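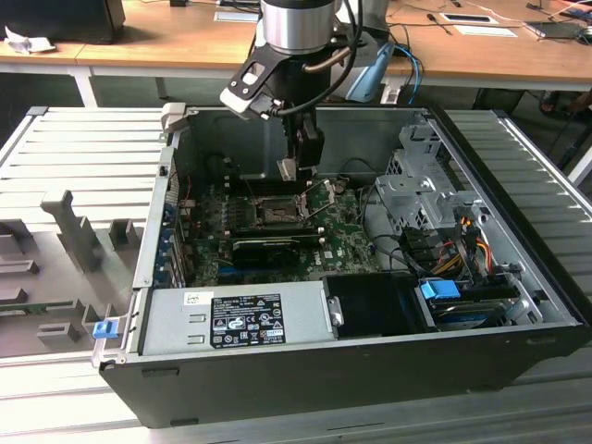 Fatemeh Amini

社会责任报告里的"受益人数"到底怎么算?老板要把两个数加起来

分类:企业公益 / 报告撰写
状态:未关闭

先说情况,时间紧,写得乱请见谅。

我在 Skaltedent,做口腔耗材的,公司不大,没有专门的ESG部门,报告这摊事去年落到我头上(本职是市场部,写产品册子的)。一月底要交初稿,现在卡在"社区投入"那一章。

我们有个项目叫 Lenuda,给乡镇小学做口腔检查加发护牙包。做了 2 年了,合作方是 Zakia,一家本地的公益机构,学校那边都是他们对接,我们出钱出货,同事轮流请假去现场帮忙。

手里的数:

学校 22 所
护牙包 3,565 份
做过检查的孩子 1,082 人

老板看完说,那受益人数就是3,565加1,082嘛,写上去,好看。我觉得不对,但是又说不清楚到底哪里不对。检查过的孩子肯定也领了包啊,这不是算了两遍?可他说两种服务,各算各的,别人家都这么写。

而且护牙包也不是全给孩子了。有一部分给了老师,有一部分学校说留着下学期用,还有些第一年发过第二年又发。具体各多少我没有,只有出库单。Zakia 那边有签收表,但是格式每个学校不一样,有的是班主任代签一个总数,有的是孩子自己签的名字。

几个问题:

一,受益人数到底写哪个?能不能干脆不写人数只写份数?

二,护牙包是我们自己的产品,折成金额的时候按零售价还是按成本?财务说按成本,市场总监说按零售价,差得挺多的。

三,同事去现场的时间算不算"投入"?有的是请的年假,有的是主管批的公假,还有的是周末去的。路上的时间呢?有个学校单程就要大半天。

四,Zakia 自己也要出年报,他们也会写同样的孩子。两家都写,算不算重复?要不要说一声?

五,照片。孩子张着嘴的那种,现场拍了一大堆,老板想放封面。我心里不太舒服,但说不出来理由,有没有规矩可以拿给他看。

我们没有上市,报告不是强制的,主要是给客户和几个投标用。没有请第三方审。所以其实写什么也没人查……但我不想写个自己都解释不了的数字。

先谢谢各位,急。

补充(当晚 21 点多):有人私信问检查的数是哪来的。是牙医现场填的表,一个孩子一张,有编号。两年的编号是各编各的,所以第二年有没有复查到第一年的孩子,我也不知道。唉。所以 1,082 严格说是表的张数。这个我发帖的时候都没想到。

三个回答

回答一
Afonso Cardoso
采纳 · 有用

做过几年这类报告,先在 Parsa 后来自己接活。按你的顺序答,有的地方简单说。

受益人数

你的直觉是对的。加起来的那个数叫"人次"都勉强,因为护牙包的份数连人次都不是,它是物品数量。发出去一份,不等于有一个人用了。你老板要是非得要一个大数,那就让他在"发放护牙包 3,565 份"这里大,这个本来就够大了,又是真的,出库单能对上。

我的做法是把数分成三层写,从来不合并:

我们给了什么(份数、钱、工时)
谁收到了(人,去重之后的)
收到之后怎么样了(有多少孩子后来去补了牙、换了刷牙习惯之类)

绝大部分公司只有第一层是实的,第二层半实半虚,第三层基本没有。没有就写没有,或者写"明年开始收集"。读报告的人,尤其是采购那边的人,看多了,你写得太满他反而要问。

检查那个数,照你补充里说的,是表的张数。两年编号不通,那就写"完成口腔检查 1,082 人次"。加一个"次"字,什么问题都没有了。后面加个脚注:两年分别统计,未对跨年重复检查的学生去重。一句话的事。

如果你还有时间,可以挑几所两年都去过的学校,拿两年的表对一下名字和年级,看重复大概是个什么程度。不用全做。做了就在脚注里写抽查过,怎么抽的。没做就别写。

你问能不能不写人数只写份数。能。完全可以。没有谁规定必须有受益人数这一行。表格模板里有这一栏你可以填"见说明"。我见过最省心的一份报告就是一张表,左边项目,右边数量和单位,单位老老实实写"份""张""所""小时",一个总数都没有。读起来很舒服。

但是有一条,口径定了就别年年换。今年写人次,明年写人数,后年写份数,趋势图一画全是假的。在报告后面留半页"统计口径",把每个数怎么来的写清楚,以后接手的人会感谢你,就算接手的人还是你自己。

金额

按成本。听财务的。

零售价里面有你们的利润、有渠道的钱,这些你们并没有付出去。按零售价写等于说你们捐了自己的利润,可这个利润本来也没赚到。有的公司会两个都写,"成本价多少,按市场价折算约多少",也可以,但是主数字得是成本,而且要跟财务账上对得上。投标的时候对方万一要你提供凭证,你拿得出来的也只有成本那个。

注意一下有没有临期的或者包装换版淘汰下来的货。如果有,最好也写一句。账面上已经计提过减值的,再按原成本写就又高了。这个去问财务,市场部一般不知道。

还有物流和打包的费用,这个可以算,是真花的钱,好多人漏掉。

工时

只算公司付了工资的时间。主管批的公假,算。年假和周末,那是员工自己的,不能写成公司投入。可以单独列一行"员工自愿投入的个人时间",我觉得这样反而好看,也是对同事的尊重。混在一起写,请了年假去的人看到报告会怎么想?你想想。

路上时间,看你们公假是怎么批的。批一整天那就是一整天,路上自然在里面。不要再另外加。重点还是统一,全公司一个算法。

记录的话,不用搞系统,一张表,谁、哪天、哪个学校、几小时、哪种假,主管签一下就行。补录去年的会很痛苦,能补多少补多少,补不上的写"不完全统计",但是这五个字别滥用,一份报告里出现一次就够了,出现多了就等于告诉人家你没数。

两家都写

不算问题,正常。他们写他们服务了谁,你们写你们资助了什么。问题出在动词上。你们写"为孩子做了检查",可检查是牙医做的,学校是人家对接的,你们是出钱出货的。写"资助 Zakia 开展口腔检查"就没事。把合作方名字写进正文,别塞在致谢里。

说肯定要说一声,发之前把这一章给他们看一遍。两边数字对不上的话特别难看,我遇到过,同一个项目两份报告学校数都不一样,客户拿着两份来问,当场答不上来。后来查出来就是一所学校合并了,一家按合并前算,一家按合并后。你那 22 所也去核一下,有没有分校、教学点这种。

照片

没细研究过,让别人答吧。我只说一句,看诊的照片跟合影性质不一样。

最后,怎么跟老板说。别跟他讲原则,讲投标。你就说对方如果问这个总数的明细,我们拿不出名单。他自己会收回去的。我试过很多次,基本都灵。

评论

Fatemeh Amini:太有用了!!学校数我刚去问了,还真有一个教学点,单独算了一所。Zakia 那边说他们也是单独算的,那就都不动,脚注写上。

Afonso Cardoso:可以,写上就行。

Fatemeh Amini:临期的事问了财务,有一小批是旧包装,没减值,只是换版了。这种要写吗

Afonso Cardoso:没减值,保质期正常,那我觉得不用单独写。你要写也行,一句带过。

Parvaneh Alipour:插一句,人次那个说法老板能同意吗?我们这边改成人次以后领导嫌小家子气,又给改回去了……

Afonso Cardoso:改回去你就让他在口径说明那半页上署名。

回答二
Afshin Shojaei
有用

没这么复杂吧。

非强制报告,没有第三方审,大家都是写个大概。我们公司直接写"累计惠及数千名师生",不写具体的数,谁也挑不出毛病。护牙包三千多份,那不就是数千名。楼主纠结的这些,客户根本不看,投标评分表上就一条"有无社会责任报告",有就给分,没有不给。我投过好多次了,从来没有人翻到里面那一章。

工时更不用说了,去一次按八小时算,省事。

金额我倒是赞成按成本,按零售万一税务那边对不上很烦。这个不要乱来,捐赠票据问清楚 Zakia 能不能开,能开哪种,票据上的金额跟你报告上金额要是一个数。这点楼上没说到。

照片挑几张背影就行了。

评论

Fatemeh Amini:票据这个我确实没想到,明天去问,谢谢。

Afonso Cardoso:票据这条补得对。"数千名师生"那个不同意,老师领了多少、孩子领了多少、第二年重复领了多少都不知道,三千多份落到人头上可能就没那么多了。模糊写法一样得站得住。

Afshin Shojaei:那你写"发放数千份"不就完了

Afonso Cardoso:那就没问题。可是既然都写份数了,为什么不写准的那个

Afshin Shojaei:行吧

回答三
Pejman Tabrizi
有用

只答照片,我在公益机构那一头待过,收过很多企业发来的"请提供高清照片用于封面"的邮件。

规矩是有的,各地法律不一样,未成年人的肖像和健康信息一般都管得比较严,你们当地具体怎么规定去问法务或者外面的律师,我不瞎说。下面是我们当时内部的做法,可以参考。

看诊过程的照片,嘴张着、牙齿拍得清清楚楚的,不对外用。这张照片等于告诉所有人这个孩子牙不好。他同学会看到,他长大了也可能看到。放封面就更别提了。

要用孩子正脸,得监护人书面同意,写明用在哪里、用多久、能不能撤回。学校校长点头不算数,班主任在群里问一句"大家没意见吧"也不算。同意书要在拍之前签,拍完了再补,家长多半不好意思拒绝,这种同意没什么意思。

图说不要写全名加学校加病情。三样凑一起就能找到人。写的时候自己试一下,光看这张图和图说,能不能在当地打听到是谁,能就改。

还有一点好多人不注意的,照片文件本身带着拍摄地点。放网站之前清掉。公司微信群里传来传去的那一堆,也该收一收,定个人统一保管,别的人手机上删了。同事去一趟现场拍几十张,发朋友圈,这个其实比报告更难管。出发前讲一次,讲清楚,比回来再追着删强。

那封面放什么呢。护牙包、签收表(名字遮掉)、教室外面的走廊、你们同事自己搬箱子,都行。大人都能自己签同意书,省事得多。或者孩子画的画也好,我们用过,征得同意之后署个名字里的一个字,家长挺高兴的。

跟老板怎么说:你就问他,换成他家孩子看牙的照片放在别的公司的封面上,他签不签字。多数人会愣一下。

另外楼主提到孩子自己签名的签收表,那也是个人信息,你要来核数可以,核完还给 Zakia 或者按他们的规定处理,别在你们公司共享盘里一放好几年。检查表就更是了,上面有牙齿的情况,属于健康信息。第一个回答里说拿两年的表对名字,我建议让 Zakia 那边的人对,把结果给你,你只要结果就够了,名单不要进你们公司。

匆忙写的,有错别字见谅。

评论

Afonso Cardoso:对,名字比对应该让合作方做,我那段写得不周全,以这个为准。

Fatemeh Amini:同意书我问了,第一年完全没有,第二年有一部分。所以第一年的正脸全部不用了是吗

Pejman Tabrizi:看诊的都不用,不管哪年。第一年的合影,能找到家长补签就补签,明确告诉人家可以不签,找不到就不用。

Parvaneh Alipour:收藏了,我们是做助学的,拍孩子领东西那种照片也是一个道理吧?排成一排举着牌子的

Pejman Tabrizi:举牌子的我个人最不喜欢。最起码把牌子撤了。

Parvaneh Alipour:牌子是领导要求的 哭

提问者更新
Fatemeh Amini

来汇报一下进度,省得大家惦记。

跟老板谈过了。用的是投标那套说法,他问了一句"那明细真拿不出来?",我说真拿不出来,他就说那你看着办吧。所以现在那张表是这样写的:

资助学校 22 所(含一个教学点)
发放护牙包 3,565 份(含教师领用及学校留存)
资助口腔检查 1,082 人次(两年分别统计,未去重)

没有总数。市场总监那边还在嘟囔零售价,财务直接把他顶回去了,我没说话。

工时只补到了第二年的,第一年的公假记录是纸质的,人事在找,找不到就只报第二年,脚注说明。年假去的同事单列了一行,有两个同事看到初稿还挺高兴的。

Zakia 已经把这一章拿去看了,改了两处动词,就是"我们检查了"改成"资助检查"那种,果然被说中。票据能开,金额按成本,跟财务对上了。跨年比对他们说春季学期开学以后可以做,赶不上这次,明年再说。

封面还没定。老板现在倾向搬箱子那张,可是那张里面有一个同事已经离职了,要不要也去问一下她?

照片问题应该算解决了,问题先不关,万一定稿的时候又冒出来什么。

评论

Pejman Tabrizi:要问。发个消息的事。

Fatemeh Amini:问了,她说可以,但是要挑她瘦一点的那张

Afshin Shojaei:所以最后投标有人翻到那一章没有,有结果回来说一声

Fatemeh Amini:还没投呢,先把初稿交了在说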